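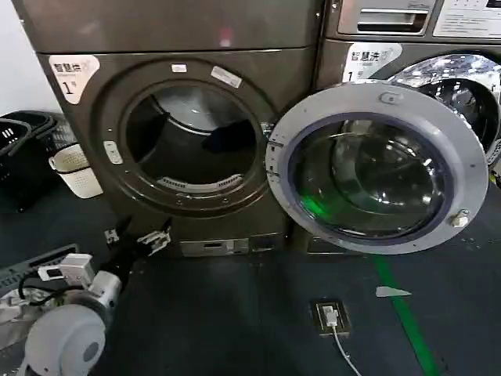 Figure 4-1. Laundry station, dryer on the left and washer on the right, washer door open.

4. Teaching a Laundry Transfer by Remote Control

This section covers recording demonstrations for the washer-to-dryer transfer with the Colteo arm and the Wurora hand controllers. Complete Section 3 (Homing and Joint Check) before you start. If you are teaching by hand guidance instead, go to Section 5. The station layout is the same for both.

4.1 Before You Record

1. Look at the machine labels. At the station in Figure 4-1 the washer is marked 智慧洗 and the dryer 智慧烘, each followed by a large 1. Enter the same station number in the Station field of Dmytriv Recorder. Recordings saved under the wrong number cannot be moved later and have to be deleted.

2. Make sure both machines are stopped and that neither has a cycle scheduled.

3. Swing the washer door all the way open. The arm does not open or close doors in this task. A door left partway open will be struck by the elbow when the arm reaches into the drum.

4. Check the floor. Cables must lie flat and clear of the base. At stations with a floor socket in front of the machines, drive the base into position from the side away from the cable.

5. Load the washer drum with test items. Start with two small pieces of clothing. Add more only after you have ten good recordings.

6. Look inside the dryer drum. Items from an earlier session may be left in there. Take them out, or tick Target Not Empty in the session form. Either is acceptable, but the form must match the drum. Dark items are easy to miss, so turn the drum by hand once.

CAUTION: Do not power the arm while anyone has a hand inside either drum. The operator and the person loading clothes must agree out loud before the enable switch is pressed.

4.2 Starting a Session

1. Turn on the Brisent base and wait for the status light to stop blinking.

2. Open Dmytriv Recorder and choose New Session, then Transfer.

3. Check the head camera view. Both drum openings should be inside the guide box. If one is outside it, move the base. Do not tilt the head to make up for a badly placed base - the tilt is stored with the recording and will not match the others.

4. Set the maximum reach speed to Slow for new operators.

5. Pick up the hand controllers and hold them at chest height with elbows bent. Press and hold both triggers for 2 seconds. The arm will move to the ready pose and begin to follow you.

Note: If the arm does not follow, let go of both triggers, lower your hands and repeat step 5. If it fails a second time, run the joint check again.

4.3 Recording One Transfer

1. Press Record. Wait for the tone.

2. Move the gripper to the mouth of the washer drum and pause briefly. This pause marks the start of the reach.

3. Enter the drum along its center line with the gripper open. Keep the wrist level until the fingers are past the rim.

4. Lower the gripper onto one item and close it. Grip a fold of cloth, not a single layer at the hem.

5. Lift and back straight out. If the cloth drags on the rubber rim, stop, raise the wrist and continue slowly. Small corrections like this are useful and should stay in the recording.

6. Carry the item across to the dryer. Keep it high enough to clear the open washer door.

7. Reach into the dryer drum past the lint filter grille before you open the gripper. Items released too early tend to hang over the edge.

8. Back out, return to the ready pose and press Stop.

One recording is one item. Press Record again for the next one. A clean transfer takes some 135 seconds for a new operator and gets shorter with practice. Do not rush to bring the number down.

CAUTION: The force limit is not a safety stop. If the gripper catches on a door, latch or grille, release both triggers at once. The arm will hold its position. Free it by hand with the power off.

4.4 Keeping or Discarding

After each Stop the recorder asks you to rate the take.

Keep - the item ended up inside the dryer and nothing was hit.

Keep with note - the item was dropped and picked up again, or took more than one grip. Type a few words in the note field.

Discard - the arm touched a door or panel hard enough to move it, a person reached into the work area, or the camera view was blocked for most of the take.

The recorder holds up to 3000 takes. Older takes are not overwritten. When storage is full, the Record button turns gray and you will need to export before going on.

4.5 Ending a Session

1. Return the arm to the ready pose and release the triggers.

2. Press Park and keep clear until the arm has folded.

3. Empty both drums and put the test items back in the basket.

4. Choose Export in Dmytriv Recorder. Leave the base powered until the progress bar closes.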